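Drirkari grip trials: packets and a box

Last updated: April 19, 2024

Hand-held two-finger grippers, snack-style packets, one cardboard box, one bed. The sheet wrinkles, the packets crinkle, and both ruin a tidy depth map.
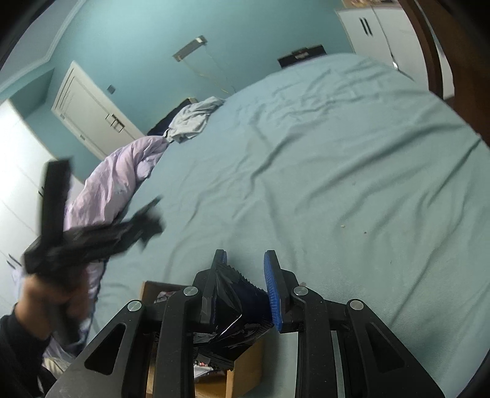 We compare two pad sets, Grekerow and Greston, over 384 episodes. Episode 17 is missing because I deleted it. Consolacion Layug labeled the grasps and would like it known that "sort of held" was never one of her categories.

## Known problems

- Glossy black film confuses the tracker.
- Motion blur on the second gripper. Filter it or learn to love it.
- February files use the old jaw-width scale. Run the converter first.
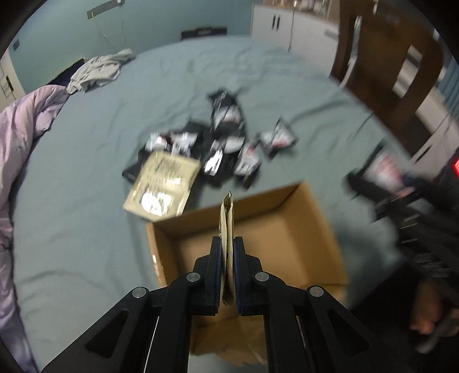 Tan pouch pinched edge-on over the open box.

Bug reports go to the tracker, where they'll have company.

Related
- Drirkari pad wear notes
- Layug label guide, version 2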